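How to bring a sorting cell into a small repair shop without upsetting the people in it

By Emmanuel Were
Posted July 2019

When we started planning the cable sorting cell at Festham, I spent far too long reading about motors and hardly any time talking to the bench crew, and I would like to save you from doing the same. We refurbish office equipment, and every machine that comes in brings its own nest of cords, leads and loose wire with it. All of it used to be sorted by hand, by whoever had drawn the short straw that morning. The crew is 13 people, most of whom have been with us since we shared a building with Gremar, and they had opinions (good ones, as I should have known!).

Step 1. Spend a week at the job yourself

Take a stool and sort. I did five shifts of it and came away with sore thumbs and a much better idea of what we were asking for. Write down what you pick up, where you put it, and what you end up setting aside to ask somebody about. That last pile matters most, and it will still belong to a person when the arms are running.

Step 2. Say early what happens to people's hours

Do this before anything is bolted down. We told the crew in October that no hours would be cut and that the time saved would go to testing and repair, and we put it on paper with the shift plan attached. People will ask again anyway. Answer them again, and kindly, even the fourth time.

Step 3. Let the crew set the bin rules

Ours argued happily for an entire lunch over whether a thin wire belongs with the cables. Bins that differ plainly in color are easiest for everybody, and a label on the bench side helps the person emptying them. Keep the rules on one sheet of paper. If a rule needs a second sheet, leave that item to the hand pile for now.

Step 4. Start with short runs

We began with trays of nearly 465 pieces, which was greedy of us. Cut your first batch down until one person can check all of it before the next break, and stay there for a couple of weeks. Tangles are the slow part, so have somebody loosen the worst of them by hand before they go on the table.

Step 5. Give the watching job a name and a rota

Minding the cell is real work, and it is tiring in a different way from sorting. Your eyes get sore and your mind wanders off to supper. We change over every hour, and whoever is on has full say over stopping the arms, with no questions asked until afterward. Please don't make it the new short straw.

Step 6. Hold a monthly talk with the shift plan on the table

Bring the real plan, with names on it. At our third talk the crew asked for training on the Nyanda test bench, and we found 660 dollars for it. Two of them now run that bench, and our sister shop in Skirkcombe has asked to send somebody over to learn from them. Go through the hand pile at the same meeting and see whether any of it is ready to move into the bins. 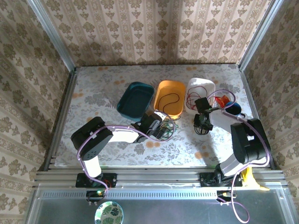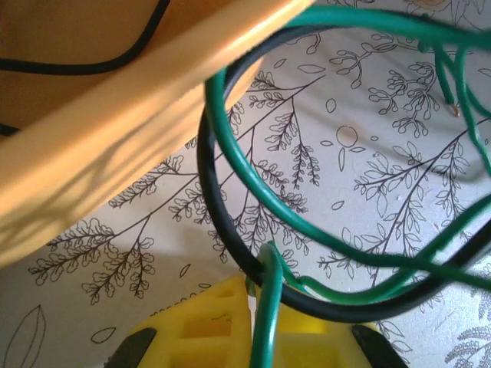
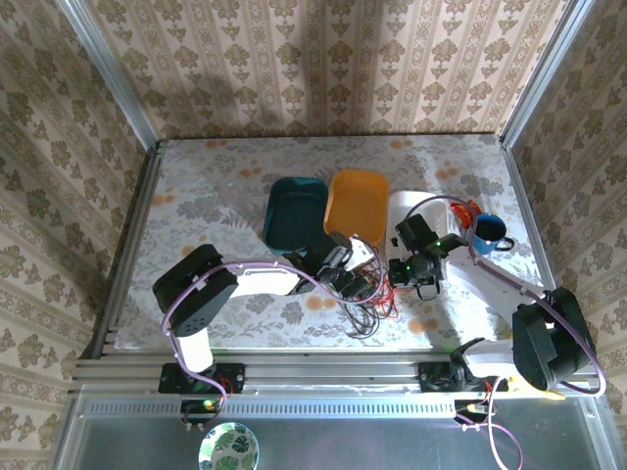 Cables and wires at the sorting cell, Festham.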